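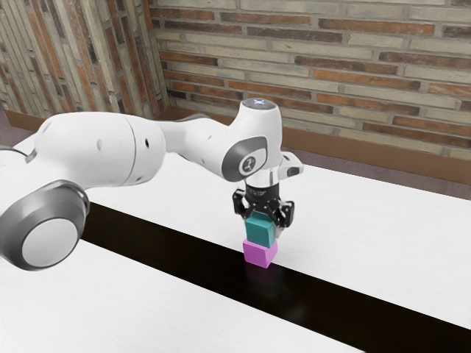
Pourquoi la colle d'os du lot Sotik gélifie-t-elle plus vite que celle du lot Rahman ?
Sa force en gel est plus élevée : 418 g Bloom mesurés contre 397, à concentration et température égales.

Jeudi 14 février 2019

Reprise des essais de collage sur érable. Granulés trempés la nuit à l'eau froide, puis bain-marie à 60 °C, couvercle fermé. Temps ouvert relevé au chronomètre : 44 s pour Sotik, 71 s pour Rahman. Atelier à 19 °C, pièces non préchauffées.

Avec 10 % d'urée (masse sèche), Sotik monte à 95 s. Film plus souple, odeur nette au chauffage. A. Plattner préfère chauffer les pièces et ne rien ajouter ; à comparer sur les éclisses.

Cisaillement : 26 éprouvettes serrées, démontage lundi. Deux joints maigres côté bois de bout, à encoller deux fois la prochaine fois. Le numéro 9 a glissé au serrage, écarté de la série.

Le thermostat du pot Vokar lit 3 °C trop haut par rapport à la sonde. Consigne corrigée à 63, étiquette posée sur le couvercle. Ne pas dépasser 65 à la sonde, le lot d'août avait perdu sa prise comme ça.

À faire : viscosité après trois réchauffes, demander à Gajdoš s'il lui reste du Rahman non ouvert.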